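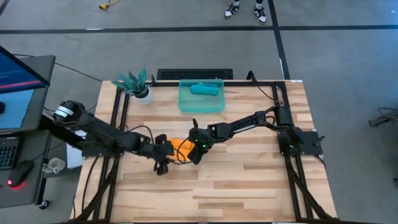 According to one commentator on the Zanelstead Convention, the agreement "settled the tolls and left the river alone", and the dispute it was meant to end was mostly about the river. Later writers have generally accepted the first half of that remark and argued over the second.

The Zanelstead Convention was a treaty between the Principality of Brundberg and the Free Towns of Talpur. It regulated navigation, customs and the upkeep of banks on the lower Fladik, the river that formed most of their common border. It was signed at Zanelstead, a market town on the Brundberg side, after talks that lasted 2 months. The text has 10 articles and a schedule of tolls. It remained in force until Talpur was absorbed into a larger customs area, at which point most of its terms lapsed without formal notice.

Background

Brundberg had long claimed the whole width of the Fladik up to the Talpur bank. The claim rested on a grant whose original had been lost and which survived only in copies made for the prince's chancery. The Free Towns held that the border ran along the deepest channel. In practice the question mattered little while traffic was light, and boats paid at whichever landing they used.

Trade in salt and timber grew after the upper river was cleared of rocks. Brundberg then placed a chain across the channel at Zanelstead and charged all passing boats, including those bound from one Talpur town to another. The Free Towns replied with a duty on Brundberg grain. Seizures followed on both sides, and in February a Talpur salt convoy was held at the chain until its owners paid a bond. The holding of the convoy is usually treated as the start of the crisis, although the grain duty had by then done more harm to ordinary trade.

Negotiations

Talks opened with a quarrel over language. Brundberg wished to use its own chancery form, in which the prince spoke alone and the other party was recorded as consenting. The Talpur delegates refused to sign as consenting parties. The matter was settled by drawing up 2 originals, each naming its own government first, with a clause stating that neither order of names created any right.

The border itself was discussed only briefly. Both delegations had instructions that left no room to give way, and the question was put aside in favour of a working rule for boats. Under this rule a vessel was subject to the laws of the bank at which it last tied up. The rule was clumsy but could be checked from a boat's papers, and river pilots appear to have understood it well enough.

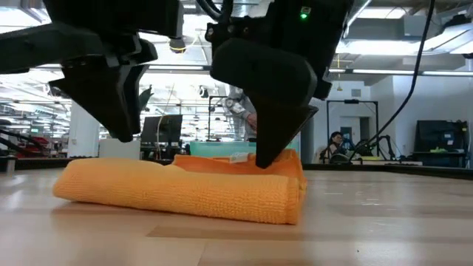

Terms

The main provisions were as follows.

The chain at Zanelstead was to be removed, and no new barrier was to be placed across the channel by either party.

Tolls were to be collected once on each voyage, at the first landing reached, and shared between the parties in equal parts after costs.

Each party was to maintain its own bank and towpath. Damage caused by neglect on one bank to property on the other was to be made good within the year.

Grain, salt and timber were to pass at fixed rates. Other goods were left to local custom, which varied from landing to landing.

A joint river court was to sit at Zanelstead in spring and autumn. Its rulings on tolls were final. Rulings on bank damage could be appealed to either government, a provision that made them hard to enforce.

Operation

The surviving register of the river court lists 753 cases. Most concern unpaid tolls, false declarations of cargo or boats moored across a towpath. A smaller group deals with shifting sandbanks and the ownership of new ground left by floods. The court was not empowered to say where the border lay, and in these cases it commonly awarded the use of the land without stating whose territory it was.

Toll income rose in the early years and was shared with little complaint. The arrangements for bank repair were less successful. Brundberg treated repair as a duty of riverside landowners, whereas the Free Towns paid for it from common funds — a difference that the convention did not address. Long stretches of the Brundberg towpath fell out of use, and haulage moved to the Talpur side.

Assessment

Older histories written in Brundberg present the convention as a generous concession of sovereign rights. Talpur accounts describe it as the recognition of an equal. Neither reading has strong support in the text, which avoids the word "border" altogether and refers throughout to "the waters between the parties".

Recent work has paid more attention to the court register than to the treaty. The Talpur original is lost; the Brundberg original is held with the register in the former customs house at Zanelstead.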